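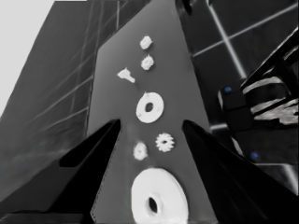
*Wrist view, gear table. Washer in the middle, big ring down at the bottom, small gears between the fingertips.*

# Gear table gallery

September 21, 2024

Okay, so a bunch of you asked for pictures after my talk and I kept promising and not doing it. I'm finally putting up a page! What you're getting is the simulated version of our two-arm gear task, the one we've been calling Ulero since February (Munther Yammine picked the name and won't tell me where he got it).

Quick recap if you weren't in the room. We wanted to know whether a policy trained with wrist views plus one fixed view does better at sorting out small parts than a policy with the fixed view alone. Everything is plain white on plain gray, no color cues at all on the parts, and that was on purpose. Color makes this stuff way too easy, and we'd been fooling ourselves with our old colorful set for months.

We collected 1784 demonstrations, all teleoperated in the simulator. Samira Harb did a frankly silly share of those. I did some too, and mine are the slow wobbly ones. After filtering out the drops and the ones where somebody wandered off mid-grasp, we held back 362 for testing and trained on what was left.

The wrist views won, and by more than I'd have bet. The fixed-view policy failed on 33 percent more of the held-back layouts than the wrist-view one. Most of its misses were on gears, hardly ever on the large round parts. It would come down a hair to one side, close on a couple of teeth, and the gear would squirt away across the table (very funny the first few times).

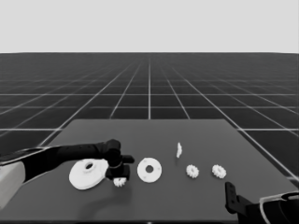 The part I still argue with Soledad Dunleavy about is crowding. When a gear ends up close to something with a wide rim, the gripper has to come down right beside the rim, and from the outside the fingers cover the very thing you're trying to grab. My bet is that's where the fixed view loses most of its points. Soledad thinks it's mainly depth, and that the crowded layouts just happen to be the ones farther from the camera. We're both a little stubborn, so Widad Issa is rerunning the whole test with the crowded layouts moved nearer, and we'll see who buys lunch.

A few odds and ends people emailed me about:

- Both arms run off one policy. There's no separate brain for the second arm, it just learns to stay out of the way until it has something to do.
- The grid floor is the simulator's default. We tried a textured floor for a week and went back.
- Thin parts standing on edge are still miserable. Neither policy is good at them and I don't have a theory yet.
- Contact settings are the same as in our Listum runs, so you can compare the two directly if you have the old numbers.

Nothing on real hardware yet! Ha-rang Ko is printing a set of parts, and the first batch of gears came out with mushy teeth, so she's doing them over at a finer layer height. I'll add pictures to this page once those are on a table somewhere.

If you want the layouts file, write to me and say which simulator version you're on. The old one loads the gears upside down.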